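3.2 Study area and booking records

The data come from three small-boat operators working out of Hesberg harbor, on the north shore of Jirum Bay. All three offer half-day and full-day snorkel and dive trips, either shared or as private charters. The largest runs four boats and the other two run one each. They agreed to give us their booking records for two full seasons on the condition that prices would be reported only as differences and that the operators would not be named.

The records held 3087 bookings. We removed bookings made by tour agencies on behalf of cruise passengers, because the person booking had no choice of boat or departure time. We also removed trips canceled by the harbor office for wind. That left 1086 bookings made directly by the people who went on the trip. Of these, 514 were private charters and the rest were seats on shared boats. Each record gives the date of booking, the date of the trip, the size of the party, the reef sites visited and any extras ordered, such as lunch, drinks or rental gear. 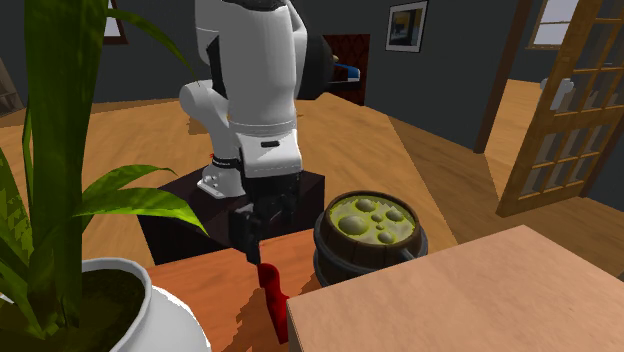 Reef sites were coded from the skippers' logs and checked against the mooring list kept at the harbor. Where the log and the list disagreed, we used the log. Skippers often change sites after leaving the dock, and the mooring list is filled in before departure. Two sites on the east side of the bay go by different names among the operators and were merged under the name Xavier, the one printed on the local dive map.

3.3 Guest survey

Booking records say little about why people pick a private boat over a shared one. We therefore sent a short survey to every direct customer with a working email address. The survey asked about past diving experience, the make-up of the party, how the trip was found and which of nine features mattered most when choosing it. The features included price, group size, choice of reef, food on board, departure time and the guide. Guests could pick up to three. The form was offered in English and Spanish and took less than ten minutes in a trial with harbor staff. One reminder was sent after two weeks, and the survey closed on Feb 21, 2023.

We received 948 replies. Parties of two were more likely to answer than larger parties, and divers were more likely to answer than snorkelers. We weighted the replies by party size and activity so that the sample matched the booking records on both. The weights were small in most groups – none was above two – and the main results hold without them. 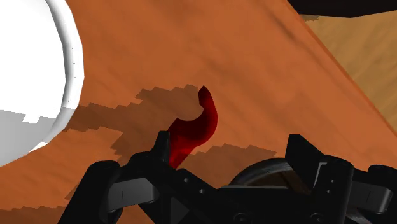
Replies were linked to bookings through the confirmation number, which the booking system Grovow prints on every receipt. The link was made by the operators' office staff, who passed the file on to us with names and addresses removed. Free-text answers were read by both authors and sorted into the same nine features, with a tenth group for remarks that did not fit. Most of the remarks in that group were about parking at the dock.

3.4 Measures

The main outcome is whether a party booked a private charter. Lead time is the number of days between booking and trip. Party size is taken from the record at the time of booking, even if fewer people came on the day. A guest is treated as experienced if he or she reported more than 20 dives before the trip. Season is split in two, with high season ending at the close of May, when the operators change their price lists.

Figure 4 plots the share of private charters against party size for experienced and new divers. The share is low for parties of one and two, climbs steeply between three and five, and then levels off. The two lines stay close together up to four people. Beyond that point new divers book privately more often, and the gap is widest for parties that include children.

Figure 4. Share of direct bookings made as private charters, by party size and diving experience. Weighted survey replies linked to booking records.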